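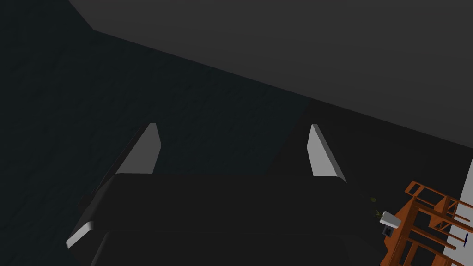
**marrowfat11** wrote:
Our club's entry for the Markerwood Cup is finally moving in the sim, so I need opinions on finger spacing before June. We've got 198 lines of grasp code and the arm still can't decide how wide to open on the approach. At the moment I start with the fingers well apart and nothing between them, like in the render, and only close once the wrist is down. Too wide?

**Adavside_Tess** wrote:
Looks fine to me! We did the same last year (2 fingers, tapered tips) and the wide approach saved us loads of bumps. I'd worry more about that orange framework on the right, it's the sort of thing you clip on the way out.

**kettle_on** wrote:
Disagree, sorry. Wide open is lazy. Our lot ran 4000 sim grasps with the Kozłowski planner and the half-open start was quicker every time.

**Adavside_Tess** wrote:
Quicker in sim, yes. How did it do on the real arm?

**kettle_on** wrote:
Um. We came 11th.

**marrowfat11** wrote:
Ha, ok. I'll try both tonight and post the timings. Is anyone else on Alora for the physics? Mine goes all jittery when the fingers close, and I can't tell if it's friction or my timestep.

**kettle_on** wrote:
Timestep. Halve it and try again.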